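Kellico sets out equipment plan for two-arm benches

Kellico has agreed its equipment plan for the coming year and will put most of the money into small robot arms built from 3D-printed parts. The company wants five benches in use at its Evangelista site by the end of March, each with two arms.

The work on the benches is light. Small items are handled on a plain table, with a paper plate to hold them and a black pot standing further back. Kellico wants to keep the tasks simple until it knows how much upkeep the arms will need.
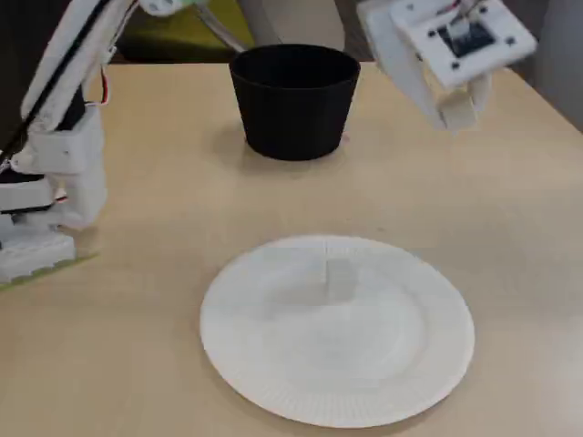
Page last changed: 2026-09-14

The plan was drawn up by Tianyou Liang, who looks after equipment buying at the site. It sets a price of 2268 pounds for each bench. That covers both arms, their power supplies, the table and a first box of spares. Computers are left out, as the site has enough of them already.

Two suppliers were asked for prices. Daditz offered the arms ready built and tested, with a year of repairs included. Vunov offered them as kits at a lower price, with the customer printing the plastic parts and putting everything together. Kellico has chosen Daditz for the arms and will buy its spare motors and cables from Vunov.

"The kits looked cheap until we added up the hours," Liang said. "We have one printer and it is busy most days. I would sooner pay for arms we can bolt down and switch on."

Spares take up a larger share of the plan than they did last year, when they came out of the general repairs budget and were often ordered late. Each bench now has its own yearly allowance of 619 pounds for motors, wiring and gripper fingers. Anything unspent at the end of the year goes back into the main budget. Fingers will still be printed on site, because staff like to change the shape to suit the job.

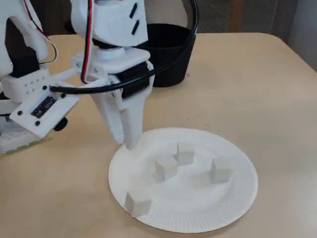 An arm with its gripper at the rim of a plate holding four white cubes.

A further 1000 pounds has been put aside for training. Daditz will run two sessions at Evangelista, one on setting up the arms and one on changing a motor. Staff on both shifts will be able to attend.

Plates, pots, blocks and other small items will be bought from the ordinary stores budget. Teams that need a different table or a special fixing should send in a request with a drawing before the order for their bench is placed.

The first two benches will be ordered this month. Orders for the other three will follow once the first pair has been checked and signed off. Liang said the later orders could be moved back if delivery times grow longer, but the price from Daditz is fixed until the end of March.

No decision has been made on a larger arm for the packing area. That request will be looked at in next year's plan.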